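Skalley Town have a new manager, a new badge and, if you believe the man in the tracksuit, a new way of playing. I went to the training ground on 7th April to ask him about all three, and came away convinced by one of them.

He took over with the side fourth from bottom and has won two of his nine matches. "The table doesn't show what I see every morning," he said, which is what managers of sides fourth from bottom tend to say. Pressed on what he does see, he talked about distances between the lines, and about full-backs coming inside when the ball is on the far flank.

I was at the Kornance game. The full-backs came inside all right, and Kornance scored twice down the space they had left. "First one, yes, hands up," he said. "Second one is a foul on our keeper. I've watched it 40 times and it's a foul every time." I have watched it four times and I'm less sure.
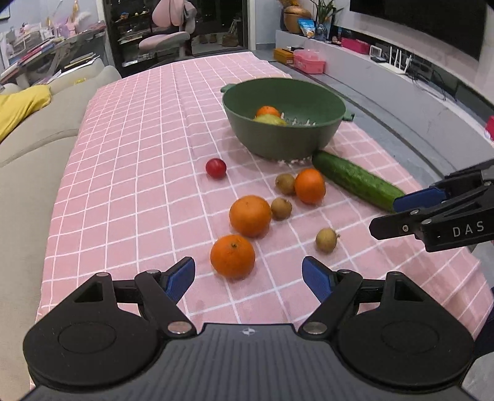 He was better on the subject of goals, or the lack of them. Skalley have scored 36 all season, and nearly half of those came before he arrived. The centre-forward signed from Jekard in the winter has one, a penalty. "He's making the runs. The ball's arriving late. That's on the midfield and it's on me." Would he drop him? "No." Would he play two up front? A long pause. "I've thought about it." That sounded like a yes to me, though I thought the same before the last home match and he picked five midfielders.

The club has been in this division or the one above it since 1929, and supporters bring that up a lot. About 200 of them stayed behind after the Kornance defeat to let the directors know. The manager says he didn't hear any booing — he must have been the only one in the ground who didn't — but he accepts that patience is short. "They pay their money. I'd rather they shouted than stayed at home."

And money for new players? "I've been told there'll be something in May." How much? "Something."

The part I did believe was about the youngsters. Two have started under him, and the left-sided one looks a proper player. He lit up when I mentioned the lad, and for five minutes stopped talking in diagrams. "He wants the ball when we're losing. You can't coach that."

Sorensen away is next, on a narrow pitch against a side that kicks it long. I asked if the full-backs would be coming inside there as well. He said to wait for the team sheet.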